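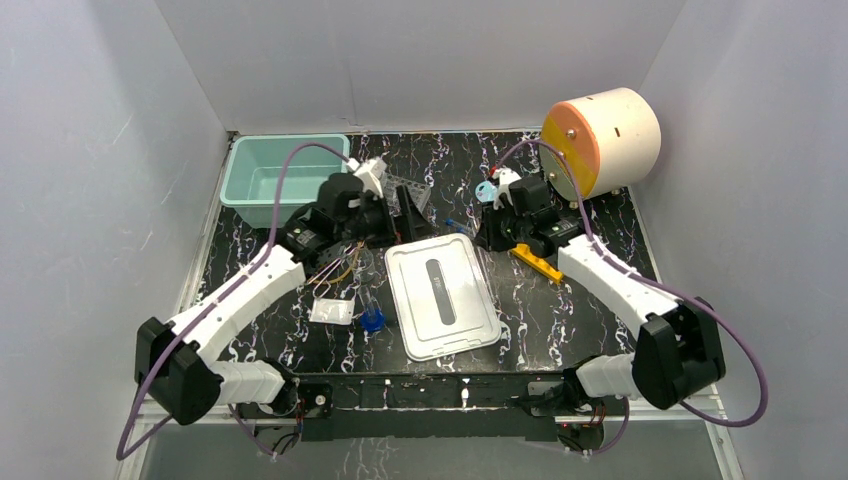

Faux marble contact paper on a desk: how long did yours last?

Print this thread | E-mail this thread

gritty_kitty
I've been reading this board for a month and everybody either just stuck the stuff down yesterday and is in love, or has vanished. So I'm asking the people in the middle. How does black marble film hold up on a desk that gets used by a person with elbows?

Mine is an old office desk from the Clinden clearance place, orange veneer, solid as a bank. I don't want to refinish it. I want it to be a different desk by dinnertime. I've got my eye on the Ollura gloss in black with the white veining. Total budget is whatever's in my coat pockets.

pastelwrench
Did the Ollura black gloss on a sewing table. Looked like a hotel lobby for one season. Then I set a mug of tea on it and now it looks like a hotel lobby with a ring on it. The surface is tougher than you'd think against scratches and weaker than you'd think against anything warm. Coasters. Also trivets. Also just don't drink things.

Going on, it was easy enough. Wash the top with dish soap, rinse, let it dry overnight, then peel a hand's width of backing at a time and push the air out with an old gift card wrapped in a sock.

bench_monkey_phil
Gloss black is the wrong choice and I'll keep saying it until somebody bans me. Dust shows. Fingerprints show. The cat shows. Every bump in the old veneer shows, because gloss is basically a mirror with ambitions. Get a matte, get a pale color, and live a quiet life.

gritty_kitty
Phil, I've seen your matte beige desk in the other thread. It looks like a folder.

bench_monkey_phil
It's a very clean folder.

Leen Nseir
I redo furniture for a small rental outfit, so I've put down more of this film than is good for anybody. A few things from doing it over and over:

Sand first. Up to 220 grit on veneer and no finer, or the adhesive has nothing to bite. Wipe with a tack cloth, then wipe again when you think you're done.

The corners are where it dies. People fold them like a birthday present and end up with a thick lump that catches on every sleeve. Cut a relief slit, warm the film with a hair dryer on low, stretch it around, and trim underneath. Brush a little contact cement under the edge, let it go tacky, then press.

Phil is right about gloss showing bumps. He's wrong that it means you can't use it. Fill the dings with wood filler and sand them flat, and the gloss will behave.

One I did in December two winters back is still in a rental and still flat, apart from one corner where a tenant clamped a lamp.

pastelwrench
Disagree about the contact cement. I used it on one edge and when I got the alignment wrong it took the veneer with it on the way back up. There's a patch under there now that I think of as my private shame. Plain film adhesive forgives you. Cement holds a grudge.

Leen Nseir
Fair. Do the cement last, after you've lived with the alignment for a day. And if the desk is worth anything, skip it.

marble_skeptic
Can I ask the rude question? Who is this fooling? Real marble has never once had the same vein repeat every couple of feet. You sit down to answer e-mail and there it is, the same little lightning bolt, left and right, like wallpaper in a dentist's office.

gritty_kitty
It's fooling me, from the doorway, in the evening. That's the whole brief.

On the repeat, though, does anyone have a trick? My desk is wider than the roll, so there's going to be a seam somewhere.

Leen Nseir
Flip the second strip end for end so the veins run the other way. Overlap the two, lay a steel rule down the middle of the overlap, cut through both layers with a fresh blade, and lift out the scraps. Cut along a dark stretch if you can find one. Put the seam where the keyboard goes. Change the blade more than you want to.

bench_monkey_phil
Or use Bovix, which comes in a wider roll, and have no seam at all. I don't work for them. I've just been hurt before.

pastelwrench
The Bovix has a purplish cast to the veins in daylight. Some people like it. My sister likes it. I've said nothing.

gritty_kitty
Update: I bought the Bovix. Sanded, filled, wiped, wiped again out of fear of Leen. Got it down with 2 bubbles, both of which I've pricked with a pin and flattened, and one corner that I'd rather not discuss. The veins are a bit purple. I've decided that I always wanted that.

marble_skeptic
Do you see the lightning bolt?

gritty_kitty
I do now, thank you.

Reader comments

tealeaf: Did the sock method today. Works. Sock is ruined.

hollis_b: Has anyone peeled this off after a few years? Wondering what's left underneath before I commit my grandmother's table to it.

Leen Nseir: Hollis, please don't put it on your grandmother's table.

Contact the moderators | Copyright 2023, the posters | Back to top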